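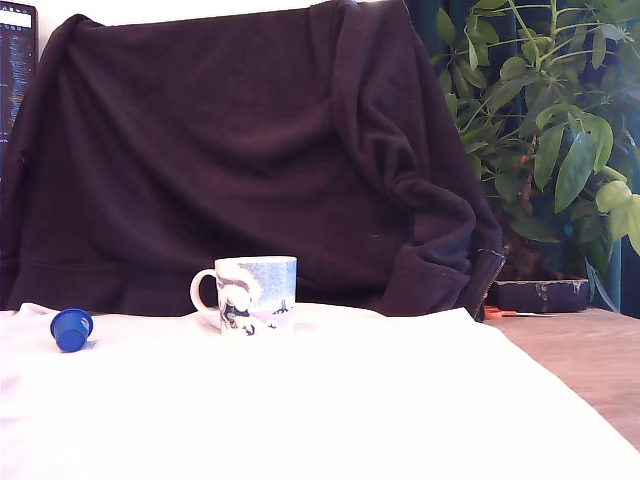

I have come to believe that every household should keep a few things out of season, and I'd like to make the case for it while the weather is still working against me. My mother packed Christmas away on the second of January with the speed of a woman leaving a hotel, and for years I did the same, wrapping up anything with a snowflake on it and sending it to the attic until December. Then, three summers ago, I missed a mug. It has snow all along the ground and a little dark figure standing off to the right in all that white, and I drink my coffee out of it through August now, and I can't tell you how much pleasure that small figure gives me when it's hot enough outside to soften the driveway.

My neighbor Loan Ngô thinks this is silly, and she has told me so over the fence more than once (she is a dear friend and we disagree about nearly everything, including mulch). Her feeling is that a thing you see every day turns into wallpaper. If the winter dishes stay out, she says, you lose the lovely jolt of opening the box. I take her point! I remember that jolt. I remember the smell of the newspaper, too, and my brother and me fighting over who got to unwrap the sleigh.

But I also remember how short the season was, and how many years somebody was sick or traveling and the box hardly got opened at all. When we moved here from Sondcombe I found 42 pieces of my grandmother's holiday china in the attic, and I had eaten off maybe a handful of them as a grown woman. She saved for that china. She would have liked it to see some soup.

There is a whole industry now that would rather we rotate. My cousin's daughter pays for a unit at Trastero just to hold the things that go with the months, pumpkins and wreaths and a set of pillows for Easter, and every time she swaps them she loses a weekend and most of her good humor. I love her dearly and her porch is beautiful. I still think she'd be happier with one quilt she liked all year.

So my suggestion is a modest one. Go up and bring down 2 things, whichever ones you'd be sorry to break, and use them until they're ordinary. Loan can keep her box. She came by last week for coffee, as it happens, and I gave her the cup with the holly on it, and she had a refill.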